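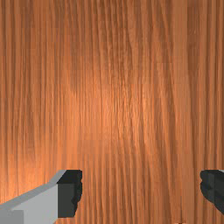 How to Read a Local Outbreak Bulletin (and Keep Your Own Record of It)

By Tove Bundgaard

When whooping cough came through Vullport last January, I must have opened the county bulletin twenty times a day. I'd look at the big number at the top, feel my stomach drop, close the page, and open it again after lunch to see whether the number had moved. It hadn't, of course, as it was only updated once a week, but that didn't stop me! My neighbor Bethel Hadgu, who used to enter case reports for a clinic before she retired, finally sat down with me over coffee and showed me how she reads these things. I've been doing it her way ever since, and I'm a calmer person for it.

What follows is her method with a few additions of my own. You don't need any math beyond adding and taking away, and you don't need a spreadsheet either, though you're welcome to use one. I use a school notebook with a green cover. It'll help you follow what's going on in your town, but it won't tell you whether your own cough is anything to worry about. For that, please call your doctor or the nurse line.

What you'll need

A notebook or a plain table on the computer
A pen, and a second pen in another color
The address of the bulletin itself, from your own health department
Fifteen minutes or so on the day it comes out, and a cup of something nice

Step 1: Find the bulletin itself

I know this sounds silly, but most of us never see the real bulletin. We see a headline about it, or a screenshot a cousin passed along, and by then the number has usually lost its date and half its meaning. Go to your county or city health department's site and look for words like "situation report," "surveillance update," or "weekly summary." Ours was hiding under a tab called "Resources for Providers," of all places, and I had to phone the front desk to find it. The young man who answered was very kind about it.

Once you've got it, bookmark it. If the department offers an email list, sign up for that too. Then look for the day and time it's normally posted and write that inside the cover of your notebook. In Vullport it goes up at 4 p.m., and knowing that cured me of checking in the morning.

Step 2: Write down two dates

Every bulletin has at least two dates in it, and they're easy to mix up. One is the day it was published. The other is the last day the numbers cover, sometimes called the data cutoff or "data as of." There can be several days between them, and more over a holiday.

Write both down, every time, at the top of a fresh page. If you can only find one, write "one date only" and carry on. When two reports seem to disagree with each other (the local paper says one thing and the county says another, for instance) the first thing I do now is compare the cutoff dates, and very often that's the whole quarrel settled.

Step 3: Copy the total, then find the new cases

The big number at the top is nearly always the cumulative total, meaning everyone who has been counted from the start. That number includes people who got sick months ago and have long since gone back to work and to choir practice. It can't really go down, apart from corrections, so if that's the only thing you look at, you'll get bad news every single week until the thing is over.

What you want beside it is the number of new cases for the reporting period. Our bulletin from the worst stretch gave 153 new cases for the week, in much smaller print, down in the second paragraph. I'd been reading for a month without noticing that line at all.

If your bulletin doesn't give new cases, you can get close by taking an earlier total away from a later one. When our total had gone from 1850 to 2278, I wrote:

2278 − 1850 = 428

So 428 cases had been added between those two reports. Then make a note of how many weeks lie between the two, or the figure won't mean much when you come back to it. I forgot to do that the first couple of times and had to go back and dig.

Step 4: Copy the wording next to each number

Bethel is firm on this one, and I was lazy about it, and she was right. Don't just write "cases." Write "confirmed cases," or "confirmed and probable," or "suspected," exactly as it's printed. A confirmed case usually has a positive lab test behind it. A probable one usually means the symptoms fit and there's some link to a known case, without the test. The exact definitions change from illness to illness and from place to place, and a good bulletin will have them in a footnote or on the last page.

Why so fussy? Well, halfway through the winter our county started adding probable cases to the total. The number jumped, my sister rang me in a state, and there'd been no jump in sickness at all that anyone could point to, only a wider net. It was explained in a footnote. I'd written "confirmed" on one page and "confirmed and probable" on the next, so I could see it right there in my own handwriting.

This is what the second pen is for. Whenever the wording changes, draw a line across the page in the other color and write what changed. Don't subtract across that line.

Step 5: Handle the hospital and death figures gently

These are hard to read, and I'd like to say first that you're allowed to skip them. Put the notebook away if it's been a rough day.

If you do record them, keep them in their own column and remember that they run behind the case numbers. People tend to be counted as a case first, and if they get very ill it's often later, and then the paperwork takes its own time on top. A death that appears in this week's report may have happened quite a while before. Our bulletin listed 5 deaths over the whole season, and two of those were added in the spring, when new cases were already dropping. Going by the headlines, you'd have thought everything was getting worse again.

Please don't divide the deaths by the cases and announce the result at dinner. I did that. Lots of mild illness never gets tested or reported, so the sum comes out frightening and it isn't much use to anyone at the table. 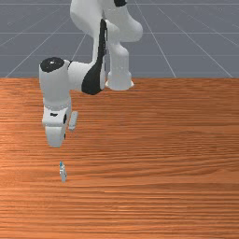
Step 6: Look for the people behind the percentage

If your bulletin says something like "cases doubled in the 65-plus group," go and look for the actual numbers. Two cases becoming four is a doubling. So is two hundred becoming four hundred, and you'd plan your week quite differently for one than for the other.

It's the same when you compare towns. Gorkbridge, up the road from us, always had far fewer cases than Vullport, and people said all sorts of flattering things about the air up there. But Gorkbridge is a much smaller place. Look for a rate, which is usually given per 100,000 people, and compare those. With a very small town even the rate will hop up and down from one week to the next on the strength of a single family, so I wouldn't read a lot into one report.

Step 7: Compare several weeks together

One week doesn't tell you much. A clinic may send in its forms late, or a snowstorm keeps everyone home and away from the doctor, and then the following week has to carry both. I wait until I've got at least four weeks of new cases on paper before I let myself say "up" or "down" out loud.

My friend Farzad Ghorbani likes a graph, and he draws a little bar for each week on squared paper, one square for every ten cases. It takes him no time and it's much easier on the eyes than my columns. If you try it, shade the most recent bar lightly or leave it as an outline, as it'll probably grow when the late reports come in.

Step 8: Write down what you're going to do

At the bottom of each page I leave two lines for anything the bulletin asks of people like me. Check that the booster is up to date. Stay away from the new baby if I'm coughing. Call ahead before going to the clinic. If there's nothing new, I write "same as last week," and then I shut the notebook and go and do something else.

A few questions readers have sent in

Inmaculada Ortuño wrote to ask what to do when an old number changes. Leave your original entry alone, and write the corrected one beside it in the second color, with the date you noticed. Revisions are a normal part of this work. They usually mean someone has found a duplicate or moved a case to the county where the person lives.

Pei-shan Lau asked whether it's all right to call the health department with a question. It is, in my experience! Have the bulletin in front of you, say which page you're on, and try to avoid the hour right after it's posted. If there's an email address for the communications office, that often works better, and you'll have the answer in writing.

And several of you wanted to know how to set this up for an older parent who worries. I'd do it together over the phone on bulletin day, one of you reading and the other writing, and keep the page to four columns: cutoff date, total, new cases, wording. My mother and I did ours that way all winter, and most weeks we'd finished by 4:30 and spent the rest of the call on her tomatoes.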